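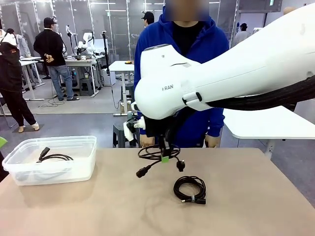 Abb. 5: Anschlusskabel am Sortierplatz, gebündelt und ungebündelt.

3.2 Lagerungszustand der Anschlusskabel

Netz- und Anschlusskabel gehören im Bestand Grorna zu den Objekten mit der höchsten Entnahmehäufigkeit. Erfasst wurden 528 Kabel, die vor der Umlagerung ohne einheitliche Ordnung in Schubladen und Kartons lagen. Für die Auswertung wird zwischen gebundenen und ungebundenen Kabeln unterschieden. Als gebunden gilt ein Kabel, das in einer flachen, geschlossenen Spule liegt und mit einem Band fixiert ist, wie das in Abb. 5 auf der Tischfläche liegende Exemplar mit grauweißem Band. Das hängende Kabel mit grüner Markierung bildet dagegen lose Schlaufen, seine Enden sind frei; es wird als ungebunden geführt. Die Markierung bleibt für die Einstufung ohne Belang.

Als Behälter dienten transparente Kunststoffboxen. Pro Box wurden bis zu 48 gebundene Kabel eingelegt, jeweils nur eine Steckerform. Bei ungebundenen Kabeln kam es nach wiederholter Entnahme zu Verschlingungen, vor allem im Bereich der Stecker - ein Befund, den bereits Erraji für den Bestand Peltach beschreibt. Der Spulendurchmesser wurde nicht vorgegeben. Kabel mit sichtbaren Knickstellen am Steckerhals wurden ausgesondert und gehen nicht in die Verteilung der Lagerungszustände ein. Die Ergebnisse für beide Gruppen sind in Abschnitt 3.3 getrennt nach Steckerform aufgeführt.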